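Papers > Household Studies > Section 3

Rami Haddadin and Nisreen Mahasneh
February

3. Where things get put down

We went into the Selville homes expecting to write about cupboards. That was the plan, and I'd drawn up a rather lovely form for it, with a box for every door and drawer. Nisreen filled in 17 of them before she rang me and said the cupboards were dull and the tops were where life was going on. She was right (I've kept the forms, they make good shopping lists).

So this section is about flat tops – dressers, cabinets, the shelf over a radiator. We asked people in 11 homes to talk us through whatever was on theirs, and to say how long each thing had been there. Answers were vague in a very useful way. "Since the tap went" was one. Plants tended to have a settled spot that everyone in the house could name. Pencils and small tools were a different matter, and people would quite often look surprised to find them there at all.

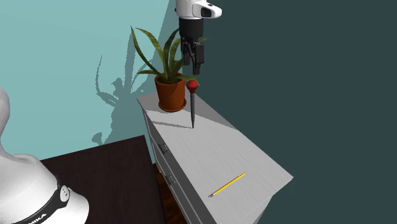 3.1 Resting, parked and stuck

Botha, the pilot street, had given us two words to work with. A thing was "resting" if someone meant to pick it up again that day, and "parked" if it was waiting for a job. In Selville we needed a third, and we went with "stuck", for things that had lost their job altogether but hadn't been moved. I fought for "marooned" and lost.

Of the 197 objects people talked about, the parked ones got the longest stories. A screwdriver could bring out ten minutes on a hinge, a landlord and a cousin in Trallulbridge who was going to come and look at it. Stuck objects got a shrug. We did try asking follow-up questions about the shrugs, which mostly got us offered tea.

Height mattered more than I'd guessed. Tops at waist level changed all the time, and people used them while doing something else with the other hand. Anything above the shoulder hardly changed between our two visits. Bultow, where the rooms are smaller, may well be different, and we come back to that in Section 5.
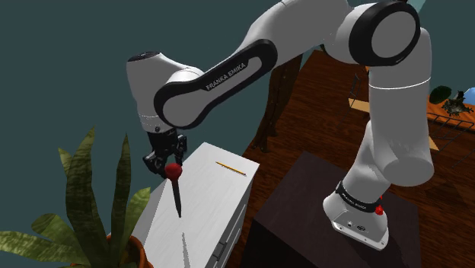

Figure 1. Pointed tool with a red top, over a white cabinet.

Contact the authors | © Haddadin and Mahasneh | Back to top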